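How to Clean an Indoor Brick Wall (Without Making a Mess of the Office)

I put this off for years! Bare brick looks great right up until you run a finger along it and come away with a gray fingertip. Ours had been shedding grit onto the floor since we moved in, so in November I finally gave it a proper going-over, and it took me almost 5 hours with a stop for lunch.

What you need: a vacuum with a soft brush head, a stiff nylon brush (no wire, please), 2 buckets, a couple of big sponges, plain dish soap and some old towels for the floor.

Pull everything back from the wall first - boxes, chairs, whatever has drifted over there. Then vacuum from the top down, going sideways along the mortar lines. If you have a ledge over the brick, do that before anything else or you'll be knocking dust onto clean wall all afternoon (ask me how I know). 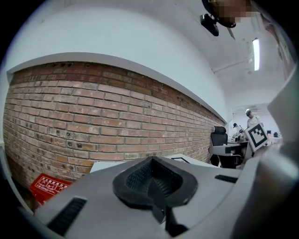 Next comes the dry brushing. Go easy around any chips or little holes, and if the mortar turns to sand under the brush, stop and get it repointed before you bring water anywhere near it. My neighbor Igor Skála skipped that bit and ended up with a gap he could park a pencil in.

Now wet a patch with clean water, maybe an arm's length wide. Dry brick drinks up soapy water and you'll get a whitish film later. Scrub with a small squirt of soap in a bucket of warm water, then rinse with the second sponge and blot with a towel. Change the rinse water way more often than you think you should!

White paint next to brick is the fiddly part. I ran low-tack tape along the edge and wiped drips right away, and I still had to touch up one spot.

Leave it a good 2 days before pushing the furniture back. I haven't sealed mine yet - I want to try a matte sealer on a hidden corner first and see if it darkens the color.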